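Resturstead : la laverie de la rue basse rouvre samedi, mais pas toutes les machines

Les habitués n'y croyaient plus trop. Fermée depuis le début du mois de novembre après une fuite sous la dalle, la laverie Ayaaba rouvre samedi matin à Resturstead. Ouverture à 8 h, comme avant. Fermeture à 20 h au lieu de 22 h, au moins jusqu'à la fin des travaux.

Quatre lave-linge sur les six d'origine seront en service. Côté séchoirs, deux seulement pour le moment - le troisième attend une pièce commandée chez Ploltent, le fournisseur, qui ne donne pas de date. « On m'a dit bientôt. On m'avait déjà dit bientôt la dernière fois », soupire Hywel Llewellyn, le gérant, joint par téléphone lundi soir entre deux rendez-vous avec le plombier.

Rappel des faits. Une canalisation qui lâche dans la nuit, l'eau qui passe sous la cloison et ressort chez le cordonnier d'à côté. L'assurance a mis trois semaines à envoyer un expert. Pendant ce temps les clients devaient prendre le bus jusqu'à Sarkero, l'autre laverie du secteur, 40 minutes aller-retour avec les sacs, et plus de monnayeur qui marche le dimanche. Pas simple pour les étudiants du foyer, encore moins pour les personnes agées de la résidence voisine.

La question des grosses pièces revenait sans cesse. Couettes, plaids, couvertures : tout ce qui n'entre pas dans une machine ordinaire d'appartement. La machine de grande capacité, la seule de la commune, fait partie des quatre qui redémarrent samedi. Bonne nouvelle donc pour ceux qui ont ressorti le linge d'hiver sans pouvoir le laver.
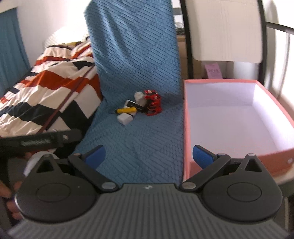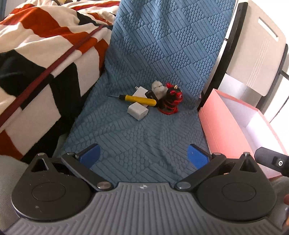

Du textile bleu à la surface texturée. Photos de la rédaction.

Les tarifs ? Ils bougent un peu. Le lavage normal reste au même prix, le grand tambour augmente de 3 %, le séchage ne change pas. Le gérant promet de ne plus y toucher avant l'été. Les cartes prépayées achetées avant la fermeture restent valables, et leur durée est prolongée de deux mois. Rien à faire, c'est automatique - sauf pour les anciennes cartes vertes, à échanger sur place aux heures de permanence, le mardi et le jeudi en fin d'après-midi.

Reste le linge oublié dans les tambours le soir de la fuite. Il a été séché et mis en sacs, il attend dans l'arrière-boutique. Se présenter avec une description précise, dit Hywel Llewellyn, qui a déjà vu deux personnes réclamer la même parure de draps. Passé la fin de l'année, tout part à la friperie.

Le trottoir, lui, n'est toujours pas rebouché. Une passerelle a été posée devant l'entrée mais elle est étroite, les poussettes passent mal. La mairie parle d'une reprise de l'enrobé « dès que la météo le permettra ». Le cordonnier n'a pas encore rouvert, il espère le faire avant les fêtes. Son atelier prend en attendant les commandes par téléphone et livre dans le quartier.

Stationnement possible derrière la halle, gratuit une demi-heure. L'arrêt de bus provisoire est maintenu devant la pharmacie jusqu'à nouvel odre.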